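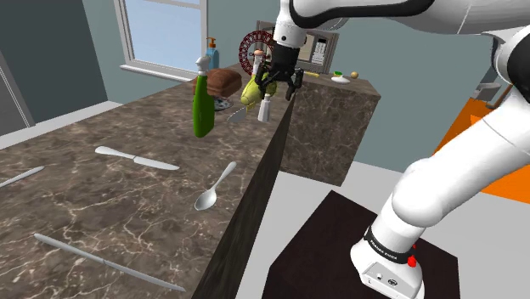

Orkarcombe Cancer Research Network
Minutes of the Trial Steering Group, June

Present: clinical lead, trial statistician, pharmacy lead, nursing lead, two patient representatives, Nalier site coordinator (by phone). Apologies from the Gendum laboratory.

The meeting opened at 2:00 p.m.

1. Minutes of the last meeting
Approved with one correction. Item 4 should read "plasma samples," not "serum samples."

2. Recruitment
The Asamoah study of the oral drug for advanced bowel cancer now has 32 patients enrolled, out of a target of 300. Nalier has opened but has not enrolled anyone yet. The coordinator said eligible patients are being seen, but scan appointments fall outside the screening window. The group agreed to ask the sponsor whether the window can be made longer. No change to be made at the sites until a written amendment is approved.

3. Safety
There were 3 serious adverse events in the period. The clinical lead had reviewed all of them. Two were judged unrelated to the drug – a fall at home and a planned admission entered by mistake. The third, a case of severe diarrhea, was judged likely related and was reported on time. The patient has stopped treatment and remains in follow-up. Dosing continues as in the protocol.

4. Samples
Gendum sent a note that some tubes arrived without a collection time. These can be stored but not used for the drug-level analysis. Nursing lead to send the sites a one-page reminder.

5. Patient information sheet
The patient representatives found the section on biopsies hard to follow and asked for the second biopsy to be marked clearly as optional. Agreed. The revised sheet goes to the ethics board with the amendment.

6. Any other business
Pharmacy asked that returned pill bottles be counted at the visit – several have been coming back by mail. Carried over to the next meeting.

The meeting closed at 3:32 p.m. Next meeting in September, same room.

Last updated: June
0 comments | 2 shares
Contact | Copyright Orkarcombe Cancer Research Network | Back to top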